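# Kapitel 8: Erst würfeln, dann greifen

*Lernen in der Simulation und was davon auf der echten Maschine ankommt*

Im letzten Kapitel haben wir Regler von Hand eingestellt, und ich habe Ihnen versprochen, dass das irgendwann aufhört. Jetzt ist es so weit! Wir lassen den Arm selbst herausfinden, wie er ein kleines Teil greift und in ein Fach legt, und zwar erst einmal komplett im Rechner. Sie brauchen dafür keinen Roboter, keine Werkstatt und auch keinen Feuerlöscher (ich hatte in meinem ersten Laborjahr tatsächlich einen neben dem Stuhl stehen), nur eine halbwegs flotte Grafikkarte und ein bisschen Geduld beim Installieren.

Das Verfahren heißt auf Englisch *domain randomization*, und weil mir bis heute keine schöne Übersetzung eingefallen ist, schreibe ich hier meistens einfach »Randomisierung«. Die Idee passt in einen Satz: Wir trainieren den Roboter in sehr vielen leicht verschiedenen Welten und hoffen, dass ihm die echte Welt dann wie eine weitere davon vorkommt. Über das Wort »hoffen« reden wir in Abschnitt 8.4 noch ausführlich.

## 8.1 Die Aufgabe Virketti

Alle Versuche in diesem Kapitel laufen mit derselben Aufgabe. Sie heißt Virketti, liegt im Begleitmaterial und wird mit dem Simulator Wilora gestartet. Ein Sechsachsarm soll Kleinteile von einer Tischplatte aufnehmen und in einen Kasten mit Fächern einsortieren. Klingt harmlos, oder? Ich fand das auch, bis ich zum ersten Mal zugesehen habe, wie eine frisch trainierte Strategie mit großer Überzeugung neben jede einzelne Schraube griff.

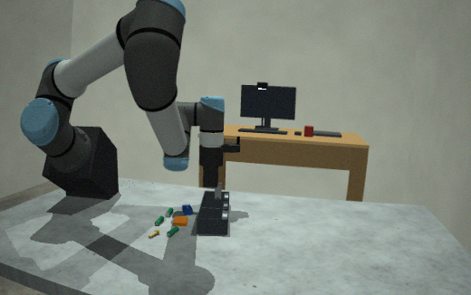

Was wird nun eigentlich gewürfelt? Wir teilen die Parameter in zwei Töpfe. In den ersten kommt alles, was die Kamera betrifft, also Lichtrichtung, Farben, Texturen und der Blickwinkel selbst. In den zweiten kommt alles, was die Physik betrifft: Reibung, Masse, Gelenkdämpfung, Verzögerung der Steuerbefehle. Den ersten Topf unterschätzen fast alle, und ich nehme mich da nicht aus. Schauen Sie sich einmal die Schatten an, die der Arm über die Platte legt, das sind breite dunkle Bänder, und daneben liegen grüne Zylinder, ein blauer Würfel und eine kleine gelbe Schraube, alles winzig im Vergleich zum Arm. Für ein Netz, das nur Pixel kennt, ist so ein Schattenrand ein viel kräftigeres Signal als die Schraube! Bleibt die Lampe im Training immer an derselben Stelle, dann lernt das Netz mit Vergnügen die Schatten auswendig, und Sie merken es erst, wenn im Labor jemand die Jalousie hochzieht. Deshalb bewegen wir in Virketti als Allererstes das Licht. Auch der Hintergrund darf ruhig bewohnt sein. Schreibtisch, Monitor, Tastatur und die rote Tasse haben mit dem Sortieren nichts zu tun, und genau das soll die Strategie lernen: Rot da hinten ist egal.

Formal schreiben wir die gewürfelten Größen als Vektor ξ und ziehen ihn zu Beginn jeder Episode neu aus einer Verteilung *p(ξ)*. Gesucht ist die Strategie π, die den erwarteten Ertrag über alle diese Welten maximiert:

$$
\max_{\pi} \; \mathbb{E}_{\xi \sim p(\xi)} \left[ R(\pi, \xi) \right]
$$

Mehr Mathematik brauchen wir in diesem Abschnitt nicht. Bitte achten Sie aber auf das unscheinbare *p(ξ)*, denn da steckt die ganze Arbeit drin. Ist die Verteilung zu eng, lernt der Arm eine einzige Welt. Ist sie zu breit, wird er übervorsichtig, fährt im Schneckentempo über dem Tisch herum und greift am Ende lieber gar nicht (Aufgabe 8.3 führt Ihnen das sehr anschaulich vor).

## 8.2 Ein erstes Ergebnis

Damit Sie wissen, worauf wir hinauswollen, verrate ich schon einmal, was bei mir im Dezember herauskam. Ich habe zwei Strategien trainiert, eine in einer festen Welt und eine mit Randomisierung aus beiden Töpfen. Getestet wurde jeweils mit 200 Griffversuchen, und zwar in simulierten Welten, die keine der beiden vorher gesehen hatte.

| Strategie | Griffversuche | gelungen |
|---|---|---|
| feste Welt | 200 | 72 |
| randomisiert | 200 | 160 |

Macht für die randomisierte Variante eine Erfolgsquote von 80 Prozent. Ich war ziemlich begeistert und habe mir die Fehlversuche dann trotzdem einzeln angesehen, was ich Ihnen auch dringend ans Herz lege. Die meisten gingen auf das Ablegen zurück: Das Teil war sauber gegriffen, kippte dann aber über die Fachwand. Eine einzelne Prozentzahl verschluckt so etwas komplett. Wir werten deshalb ab jetzt Greifen und Ablegen getrennt aus, auch wenn die Tabellen dadurch länger werden.

Noch ein Wort zum Training selbst. Das Paket Plosex verteilt die Episoden auf parallele Kopien der Szene, und jede Kopie zieht ihr eigenes ξ. Setzen Sie bitte den Startwert des Zufallsgenerators von Hand und schreiben Sie ihn auf! Ich habe einmal einen wunderbaren Lauf gehabt, den ich nie wieder hinbekommen habe, und das ärgert mich beim Schreiben dieser Zeilen immer noch.

### Zum Ausprobieren, bevor Sie weiterlesen

1. Starten Sie Virketti mit festem Licht und lassen Sie die mitgelieferte Strategie laufen. Danach drehen Sie die Lichtquelle auf die andere Seite des Tisches und starten noch einmal.
2. Schalten Sie nur den Physik-Topf ein und lassen Sie die Kameragrößen fest. Notieren Sie, bei welchen Teilen sich das Verhalten ändert.
3. Überlegen Sie sich zwei Größen, die in keinem der beiden Töpfe vorkommen und die Sie trotzdem würfeln würden. Wir brauchen Ihre Liste in Abschnitt 8.3, wo wir die Grenzen von *p(ξ)* zum ersten Mal selbst festlegen.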